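Print this page | E-mail this story to a friend

The Peony Order

The phone at Clultier Flowers rang at ten minutes to six on a Monday morning in May, while Jyoti Dubey was standing in the back with her arms in a bucket of eucalyptus, and she let it ring four times before she decided it must be somebody's funeral. People only called a flower shop at that hour for a funeral or a birth, and babies, in her experience, could generally wait until nine.

"Clultier's," she said, dripping on the order pad.

"I need peonies," said a woman's voice. "The blush ones, the kind that look like they've just been told something. I need thirty-five of them by Saturday, and I don't want to hear about roses."

Jyoti looked for a dry pen. She had been at the shop going on nine years, the last four of them as its owner, and she had never changed the name on the window because old Mr. Clultier had painted it himself and the C was so handsome. She knew most of the voices in Brurneck by now. This one she didn't know, although there was something in the way it leaned on the word roses that made her think of a schoolteacher.

"May I ask what it's for?"

"It's for a table," the woman said. "My name is Pushpa Dhillon. I'm at 622 Saxena Street, the yellow house with the bad gutter. You can bring them to the side door."

And then she hung up, leaving Jyoti with a wet pad and a name written on it in green marker, which was the only thing that would write.

Now, thirty-five peonies isn't a great many if you say it quickly. But it had been a cold spring, the kind that sulks right up until it's over, and the peonies were late everywhere. Jyoti called Curetti, the wholesaler down by the rail yard, as soon as they opened. Curetti's man laughed, quite kindly, and said he could give her all the coral she wanted, and a very good dark red, but that blush was spoken for through the end of the month on account of the weddings. She called two growers out past the reservoir. One of them had buds as hard as walnuts. The other didn't pick up, and when he did call back, it was to ask if she'd like to buy some lambs.

She might have telephoned Mrs. Dhillon at that point and offered coral. It would have been the sensible thing, and she got as far as finding the number. But there was that phrase, like they've just been told something, and it had gotten into her the way a tune does. She had sold peonies every spring of her working life and had always thought they looked a bit surprised, and she'd never once heard another person say so.

So on Wednesday, with the shop closed for the afternoon, she drove over to Saxena Street to have a look at the table.

The gutter really was bad. It hung off the corner of the house like a sleeve, and somebody had set a washtub under it, and in the washtub somebody had planted mint. Jyoti liked that. She knocked at the side door and was let in by a small, upright woman of perhaps eighty with a dish towel over her shoulder and a pencil stuck in her hair, who didn't seem the least bit startled to see her.

"You haven't got them," said Mrs. Dhillon.

"I haven't got them yet."

"Well, come in anyway. There's tea, and there's a cake that went wrong but tastes all right."

The table took up the whole of the dining room. It was long and dark and had plainly been bought for a bigger house, because you had to turn sideways to get between it and the sideboard. Mrs. Dhillon explained, cutting the cake, that she had taught second grade in Brurneck until her knees gave out, and that her husband had grown peonies along the back fence the entire time. Every May, on the Saturday when the most of them were open, he'd cut the whole row and put them down the middle of this table, and the two of them would ask in anybody who happened to be walking by. The mailman had come. A man selling encyclopedias had come, and had stayed to do the dishes. One year it was only a boy with a newspaper bag, and he ate so many samosas that his mother called up to apologize.

"And this year?" Jyoti asked, though she had already seen, through the window over the sink, the long bare strip of dirt along the fence.

"They put the new water line in last fall," said Mrs. Dhillon. "A very polite young man came and told me beforehand. He said he'd save what he could. I believe he did try." She pushed the plate across. "My husband's been gone two years. Last May I managed the flowers myself, and the samosas, and it was all right. I had eleven people. I thought, well then, I can go on doing this. And then they dug up the fence."

Jyoti ate her cake, which had sunk in the middle and was delicious. She was thinking that she ought to say something comforting and couldn't find anything that wasn't printed on one of the little cards by the cash register. So she asked what he had planted, which variety, and Mrs. Dhillon got up and went to a drawer and came back with a seed-company envelope so old it had gone soft as cloth. There was a list on the back in a man's square handwriting. At the bottom, underlined, it said: extra roots to church, to library, to school (by flagpole).

"Have you been by the school?" said Jyoti.

"I haven't been by the school since my knees," said Mrs. Dhillon.

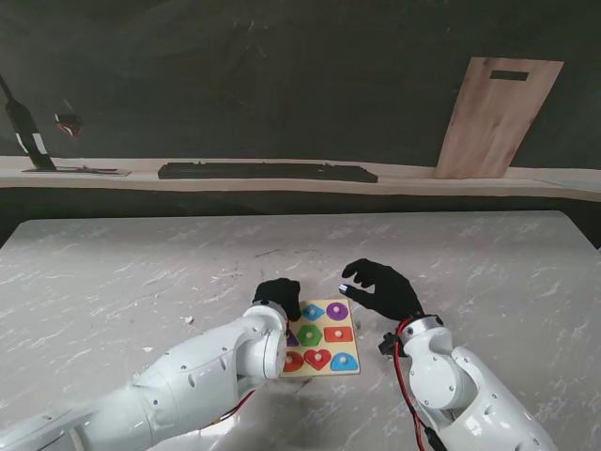 They went in Jyoti's van, with the envelope on the dashboard and the rest of the cake in a tin between them, because Mrs. Dhillon didn't believe in arriving anywhere empty-handed. The church was no good. The church had been paved on that side for years, and where the peonies should have been there was a rack for bicycles. The library had two plants, badly shaded, with four buds between them, and the librarian said they could certainly have those four and welcome, but she said it a little wistfully, and Mrs. Dhillon told her to keep them for the front desk.

By then it was past four o'clock and Jyoti had begun to prepare a speech about the good qualities of coral.

The school stood on a rise, and the flagpole stood in front of it, on the south side, where the brick wall threw the heat back all afternoon. Jyoti saw the color before she had even turned in at the gate. She stopped the van right there in the driveway and neither of them said a word. They had spread, you see. They'd had all that sun and all those years, and they had gone clear around the flagpole and halfway down the walk, great leaning armfuls of them, the palest pink, with their heads down on the grass from the sheer weight of being open. A good many had already dropped. But there were plenty still in bud, soft ones, just at the stage a florist prays for, when you can press them between your finger and thumb and feel them give like a marshmallow.

"Oh," said Mrs. Dhillon. "Oh, look at them. They need staking."

The principal came out to see who had parked in the driveway. He was a tall, tired man with a ring of keys, and he listened to the whole story leaning on the van with his tie blowing over his shoulder. Then he took a piece of cake, and looked at Mrs. Dhillon for some time, and said, "Room 17. You had a rug with the alphabet on it. You let me sit on the Q."

"You wanted the Q," said Mrs. Dhillon. "You cried until you got it."

He went and found them a pair of scissors, which were children's scissors with round ends and no use whatsoever, but Jyoti had her own clippers in the glove compartment, as she always did. She cut them long and low, leaving plenty of leaf on each plant so it would come back strong, and she shook the ants off and laid the stems across Mrs. Dhillon's lap in the front seat. She stopped at thirty-five. Mrs. Dhillon, who had been keeping her own tally under her breath, told her to go back and get one more for herself.

They spent Wednesday night and all of Thursday in the cooler at the shop, wrapped in newspaper, lying flat. On Friday evening Jyoti stood them up in lukewarm water and went home, and didn't sleep very well, and was back before it was light to see how they'd done.

She carried them in by the side door at noon on Saturday. They had opened just as far as she'd hoped and no farther. There was a smell of cumin and hot oil all through the house, and every chair Mrs. Dhillon owned had been dragged up to the table, along with a piano bench and a stepladder. It took four vases and a soup tureen. Jyoti fussed with the ends, turning a stem here and there so that the best faces looked toward the chairs, until she was told in a second-grade voice that it was enough now.

"What do I owe you?" said Mrs. Dhillon, and went for her purse.

Jyoti had thought about that in the van, all the way over, and hadn't come to any conclusion. They weren't her flowers. She had put some gas in the tank and bought a sheet of tissue. "You could let me do the staking," she said at last. "Up at the school. I thought I might go by this week, and you could come along and tell me how he did it."

Mrs. Dhillon considered this with the purse open in her hands. Outside on the sidewalk somebody was coming along whistling — a man with a dog, by the sound of it, and the dog in no hurry.

"He used wire hoops," she said. "I'll show you. Now go out and ask that gentleman if he's had his lunch."

Print this page | E-mail this story to a friend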